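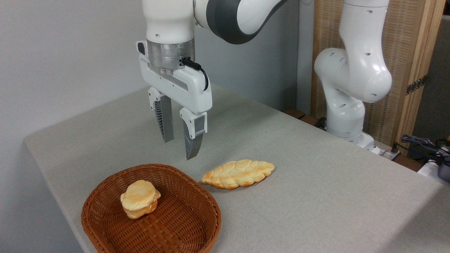 バゲットを買った翌日、みんなどうしてる?
パン・焼き菓子 > 雑談
閲覧 3,547 返信 16

むぎふみ 投稿日:2023年8月18日
はじめまして、じゃないんですけど久しぶりに書き込みます。前は食パン用の型のスレにいました。
引っ越して駅までの道にKotwoodっていうパン屋さんができまして、ここのバゲットがもう、皮がバリバリで中がしっとりで、帰り道に端っこをちぎって食べちゃうくらい好きなんです。でも一人暮らしなので一本が食べきれない!
で、残りを紙袋のまま台所に置いておくと、翌朝には棍棒です。ビニールに入れると今度は皮がふにゃっとして、噛んでも噛んでも切れない謎の食べ物になります。どっちも悲しい。
うちにあるのは魚焼きグリルとRurnlowの小さいトースターだけです。オーブンはありません。みなさん翌日のバゲットってどうしてますか?冷凍派が多いのかな。霧吹きするといいって聞いたけど、どのくらい吹けばいいのかもわからず、この前はびしょびしょにして失敗しました……。

焼き目係
買った日に冷凍。以上です。
もうちょっと書くと、帰ってきて食べる分だけ切り分けて、残りはその場で厚めに切ってラップして冷凍庫です。「明日の朝食べるかも」と思って出しておくのが一番よくない。明日の朝の自分を信用しないことです。

ぽてちの母
うちも冷凍です~。ただラップの上からアルミホイルも巻いてます。冷凍庫のにおいがつくのが嫌で!前に隣に鯖を置いてたら、ほんのり鯖のバゲットになりました(笑)家族は誰も気づかなかったけど私は気づきました。

裏通り十三番
冷凍派が続いてるところ悪いけど、俺は反対。
冷凍したバゲットは、焼き直すと皮が剥がれるんだよ。パリパリというより、パラパラと落ちる。皿もテーブルも屑だらけになるし、肝心の香りが飛んでる。あれを「復活した」と言うのはどうなんだ。
常温で一晩なら、切り口を下にしてまな板に立てて、上から乾いた布巾をかけておけば十分。朝、霧吹きしてトースター。これでいい。

焼き目係
>裏通り十三番さん
皮が剥がれるのは冷凍期間が長すぎるか、ラップに隙間があるからでは。うちは一週間以内に食べますが剥がれませんよ。
あと立てておくのは、切り口がまっすぐじゃないと夜中に倒れます。倒れました。

裏通り十三番
いや一週間でも剥がれる。店のバゲットによるんじゃないか。皮が薄くて硬いやつほど剥がれる。スーパーの柔らかいのなら冷凍でも変わらないと思うよ。もともと皮がないようなものだし。

ふくらし粉
スーパーのバゲット派に喧嘩を売らないでください(笑)
私はスーパーの夕方の値引きのやつを愛してます。あれはあれで、にんにくバターを塗ると最高なんです。高いバゲットだともったいなくてにんにくを塗れない。

むぎふみ
わ、もう返信がこんなに!ありがとうございます。
Kotwoodのは皮が薄くて硬いほうだと思います。ちぎると口の上のところが痛くなる感じの。じゃあ剥がれるタイプかなあ。とりあえず今日買った分の半分を冷凍して、半分を布巾で試してみます。立てるのはこわいので寝かせて……。
霧吹きの量はどうですか?

ぽてちの母
霧吹きは、手をかざして「お、湿ったな」くらいで!って書いても伝わらないですよね。私は霧吹きを出すのが面倒で、手を濡らしてパンの表面をなでてます。皮のほうだけ。切り口は濡らしません。これ母がやってた方法で、母は水道の蛇口の下をパンをさっとくぐらせてました。さすがにそれは勇気がいります。

裏通り十三番
蛇口くぐらせるの、丸ごとの固くなったやつなら正しいよ。オーブンがあればの話だけど。トースターでやると外だけ焦げて中が蒸しパンになる。

駅裏の窓際
ロムってたけど温め直しの話なら書けるので出てきました。昔、ホテルの朝食の厨房にいました。
小さいトースターなら先に空焼きしてください。庫内が熱くなってからパンを入れて、ホイルをふわっとかぶせて中を温める。最後にホイルを外して皮だけ焼く。そのあと、すぐ食べないで網の上に少し置く。この「置く」をみんな飛ばすんですよね。焼きたての皮はまだ柔らかくて、冷めかけでパリッとしてきます。
冷凍したのは私は室温で戻してから焼いてました。凍ったまま入れると真ん中に冷たいところが残りがちで、それがお客さんに一番怒られた。

焼き目係
室温で戻すと、ラップの内側の水滴で皮が湿りませんか?私は薄めに切って凍ったまま焼いてます。

駅裏の窓際
薄切りなら凍ったままでいいと思います。私が言ってるのは塊の話でした、書き方が悪かったです。塊なら、ラップを外して網にのせて戻すと湿りにくいですよ。

ねこ舌サンド
魚焼きグリル、誰も触れてないけど意外といけますよ!うちは両面焼きで、水は張らないタイプ。弱火でほんとに短い時間だけ。目を離したら終わりです。私は目を離して、煙が出て、隣の部屋の人に心配されました。
それと、前の日に魚を焼いた網はちゃんと洗いましょう。理由はぽてちの母さんの鯖バゲットと同じです……。

むぎふみ
ねこ舌サンドさん、グリルはうち片面焼きなんです。ひっくり返しながらですかね、ちょっと怖いな。

ふくらし粉
そもそもなんですけど、無理に復活させなくてもよくないですか?
翌日のバゲットは翌日のバゲットで、別の食べ物にしちゃったほうが幸せだと思うんです。フレンチトーストは固いほうが卵液を吸っても崩れないし、玉ねぎスープに沈めてもいいし、細かく切ってオリーブオイルで焼いてサラダにのせてもいいし。パン粉にしてもいいですよ、おろし金でゴリゴリやるだけ。自分の手をおろさないように。
私の定番は、トマトの汁をかけてしばらく放っておくやつ。玉ねぎの薄切りと酢とオイル、塩。夏はこればっかりです。去年の夏なんて、わざと固くするためにバゲットを買ってました。

裏通り十三番
それは同意する。トマトのやつは固くないと話にならない。

焼き目係
初めて意見が合いましたね。

ぽてちの母
トマトのやつ、やってみたいです!きゅうりも入れていいですか?

ふくらし粉
入れてください!うちは種のところを取って塩してから入れてます。水っぽくなるので。あと紫蘇。バジルがないときに代わりに入れたら、家族がこっちのほうがいいって言い出して、それから紫蘇です。

石臼びより
パンケースを使ってる人はいないですか?
うちはCheungの木のパンケースを二月に買って使ってます。これに入れておくと、紙袋で出しっぱなしよりはましで、ビニールよりは皮が残る、ちょうど間くらいです。魔法の箱ではないです。あと長さが足りなくて、バゲットは半分に切らないと入りません。内側の幅が40センチ弱なので、買う前に測ったほうがいいですよ。私は測らなかった。
真夏は正直、カビがこわいので使ってません。一度、食パンの端っこを奥に忘れて大変なことになりました。

裏通り十三番
パンケースは置き場所のほうが問題なんだよなあ。うちの台所だと、あれを置いたらまな板を置くところがなくなる。

石臼びより
冷蔵庫の上に置いてます!でも熱がこもる場所なので、ほんとはよくないのかもしれない。誰か冷蔵庫の上に置いてる人います?

駅裏の窓際
上はあたたかいので、夏はやめたほうがいいです。
ついでに、冷蔵室に入れるのも私はすすめません。常温より早くぼそぼそになります。焼けばいくらか戻りますが、わざわざ入れる意味がないです。

ねこ舌サンド
え、ずっと冷蔵室に入れてました……。野菜室もだめですか?

駅裏の窓際
野菜室も似たようなものです。すみません。

ねこ舌サンド
十年くらい入れてた……。

こねない生活
話がちょっとずれるんですが、私は自分で焼く派で、短いのを何本か焼いて一本ずつ冷凍してます。食べきれないなら短いのを焼けばいいじゃない、と思って。
粉はTovdenの準強力粉。袋が大きくて、台所の隅でずっと場所を取ってますけど、香りが好きで。一度に651グラムとかいう半端な量で仕込んでて、これは昔、袋の残りを全部使ったらその量で、それがすごくうまくいったから、そのままずっと守ってるんです。意味はないと思う。縁起物です。

焼き目係
651グラム、守りたくなる気持ちはわかります。水分はどのくらいですか?

こねない生活
粉の七割くらいです。季節でちょっと変えてます。夏は冷たい水を使って、それでも発酵が早いのであわてます。クープは開いたり開かなかったり。開かなかった日は写真を撮らないことにしてます。

裏通り十三番
オーブンがない人に自分で焼けっていうのは、さすがに酷だろう。

こねない生活
あ、ほんとだ、むぎふみさんオーブンないって書いてましたね。読み飛ばしてました、ごめんなさい!
じゃあ、お店に短いのがないか聞いてみるのはどうでしょう。うちの近くの店は、頼むと半分に切って売ってくれます。残り半分はお店がサンドイッチに使うそうで。

むぎふみ
報告です!遅くなってすみません。
まず布巾のほう。翌朝、思ったよりずっと良かったです。切り口はさすがに乾いてたけど、手で濡らして(ぽてちの母さん方式)、空焼きしたトースターでホイルをかぶせて、外して、網に置いて待つ、をやったら、中がちゃんとふわっとしてました。待ってる間が一番つらかった。においがするのに食べられない。
冷凍のほうは四日後に食べました。厚めに切ったのを室温で戻して同じやり方で。うーん、皮、剥がれました……。裏通り十三番さんの言ったとおり、皿の上が大変なことに。でも味は私は好きでした。香りは布巾のほうが上かなあ。ラップが下手だった可能性もあります。端がめくれてたので。
グリルはまだこわくて試してません。

裏通り十三番
ほらね。

焼き目係
ラップの端がめくれてたって書いてあるじゃないですか。やり直しを求めます。

ぽてちの母
ホイルも巻いてみて~!あと剥がれた皮はスープに入れるとおいしいですよ。

むぎふみ
やり直します(笑)次はホイルも巻きます。
あと、Kotwoodで半分売りを聞いてみました!半分はやってないけど、夕方に焼く小さいバゲットがあるそうです。知らなかった、いつも午前中に行ってたから。今度は帰りに寄ってみます。値段は一本の半分よりはちょっと高いです。でも捨てるよりいいのかな。

ふくらし粉
小さいのを買って、大きいのも買って、大きいのはトマトにしましょう。

石臼びより
小さいのならケースにも入りますね。いいなあ、うちの近くにも焼いてほしい。
ところで冷蔵庫の上の件、棚に移しました。今度は棚にあったホットプレートの行き場がなくなって、いま床にあります。

ねこ舌サンド
私は野菜室からバゲットを出しました。代わりに冷凍庫を片づけてたら、いつのかわからないラップの塊が出てきたんですけど、これたぶんバゲットです。焼いていいと思います?

駅裏の窓際
日付がわからないものは、私ならやめておきます。

裏通り十三番
においを嗅いでから考えろ。

ねこ舌サンド
切ってみたらバゲットじゃなくて油揚げでした。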